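To: Clalach House residents and staff list
From: Ifeoma Yusuf, Household Services
Subject: Re: Fruit and serving items, second-floor refreshment point

Dear colleagues,

Thank you to those who replied to Mr Mnguni's message of this morning, which is quoted in full at the foot of this one. The items under discussion are as follows.
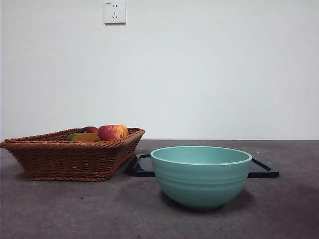
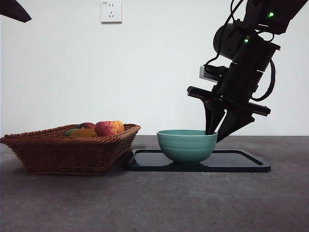 *Refreshment point, Clalach House: woven basket with fruit, bowl and black tray.*

The following arrangements will apply from the beginning of April.

1. The **basket** is for whole fruit only. Cut or peeled fruit should be placed in the bowl.
2. The **bowl** is to be kept on the **tray** when in use. It should be washed by hand and returned the same day.
3. Bread, wrapped biscuits and sachets should not be left in the basket. A separate container will be supplied by the Stadby office.
4. Fruit is delivered at 7.30 a.m. Any pieces left over at the end of the week may be taken home.

Mr Mnguni also asked whether the three items might be entered on the inventory as a set. They will be listed separately, under room 41, so that one may be replaced without the others. The bowl has been given the number 937.

Requests for further serving items should be made to Household Services on extension 2146. Requests sent to the Flillavley office will be passed on to us and may take longer.

Yours sincerely,

Ifeoma Yusuf
Household Services, Clalach House

---

> From: Pieter Mnguni
> To: Clalach House residents and staff list
> Subject: Fruit and serving items, second-floor refreshment point
>
> Dear all,
>
> I should be grateful for guidance on the use of the basket and bowl at the refreshment point. Members of the Haruna reading group, of whom there are 12, have been unsure whether the bowl is intended for fruit or for general use, and whether it may be taken into the meeting room.
>
> It would also be helpful to know if the tray belongs with them.
>
> With kind regards,
> Pieter Mnguni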